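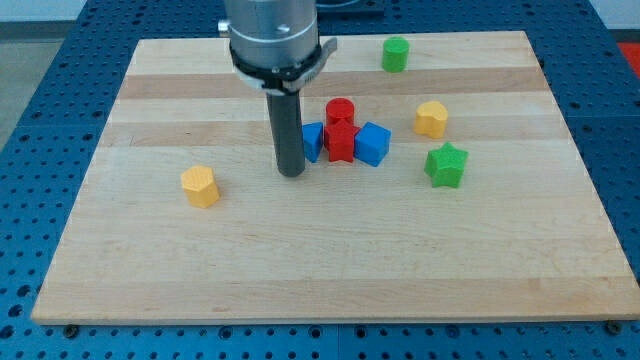
According to Rhiannon Rosser, the residents of Vaughan would not read a second notice about evacuation routes if the first one had gone out with the wrong assembly point on it. She made the remark in reply to our draft survey, and it changed the order of the work: the existing notice was checked before any new one was written.

Household Emergency Notices in the Vaughan District
Project report, Community Safety Methods
Gwion Prydderch and Elin Foulkes
Supervisor: Gunnlaugur Hedegaard
Submitted September 21, 2021

1. Purpose

The Vaughan district of Plelville issues one printed notice to each household on what to do in a gas leak, a flood or an extended power failure. The notice is a folded sheet. It was last revised before the footbridge on the east side was closed to the public, and it still shows the footbridge as a walking route. The project had two tasks: to measure how much of the notice residents could recall, and to test whether a shorter version improved recall.

2. Setting

The district has 242 households on the delivery list. Most are two-story row houses with a shared rear lane. The lane is gated at the north end and the gate is locked at night. Flooding, when it occurs, enters from the south end, so a household leaving by the rear lane at night has to go toward the water or wait for the gate. The current notice does not mention the gate.

3. Method

Every household on the list received a letter asking for one adult to take part in a short interview at the door. Interviews were held in the early evening. The interviewer read six questions from a card and wrote the answers down without prompting. The questions covered the location of the gas shutoff, the location of the assembly point, the emergency phone number for the gas utility, the route on foot, what to carry, and whom to check on next door.

An answer was scored correct only if it could be acted on as given. "Up the hill" was scored incorrect for the assembly point. "The school parking lot" was scored correct.

The shorter notice was a single side of letter paper. It was laid out in Vikomum, the page layout program installed in the department lab, and printed in black on yellow stock. Horațiu Hodoroagă checked the map against the district plan and walked both routes. Participants were given the shorter notice after the first interview and were asked the same questions on a second visit.

4. Results

Interviews were completed at 23 households. At the second visit, 16 of these were available. The remaining seven were either not at home or declined, and their first answers are left out of the comparison.

The assembly point was the weakest item at the first visit. Several participants named the old fire station, which is the location given on the printed notice but was replaced by the school parking lot when the station closed. These participants had remembered the notice correctly and were still scored incorrect. We report this as a fault in the notice.

Recall of the gas shutoff was good at both visits and did not change in a way worth reporting. Recall of the walking route improved. Recall of the utility phone number did not improve, and most participants said they would look it up or call 911.

Only 2 participants mentioned the locked gate without being asked. Both live next to it.

5. Discussion

The sample is small and was not random. People who open the door to a student with a clipboard may be more interested in the subject than their neighbors. The interval between visits was short, and the results say nothing about recall after a year.

The shorter notice differed from the old one in length, color, map and content. The design does not allow us to say which of these produced the change on the route question. A better test would correct the old notice first and compare the corrected version with the short one.

We had planned to send the questions by text message through Zerkora, the alert service used by the district. This was dropped because the contact list could not be shared outside the district office.

6. Recommendations

6.1 Withdraw the current notice, or issue a correction slip for the assembly point and the footbridge.
6.2 State the hours when the lane gate is locked, and name the household or office that holds a key.
6.3 Print the map at a size that can be read without a magnifier. The street names on the current map are too small for several of the people we interviewed.
6.4 Repeat the interviews in October of next year with the corrected notice.

7. Records

The question card, the scoring sheet and both versions of the notice are held with the supervisor. Names and house numbers were removed from the answer sheets before scoring.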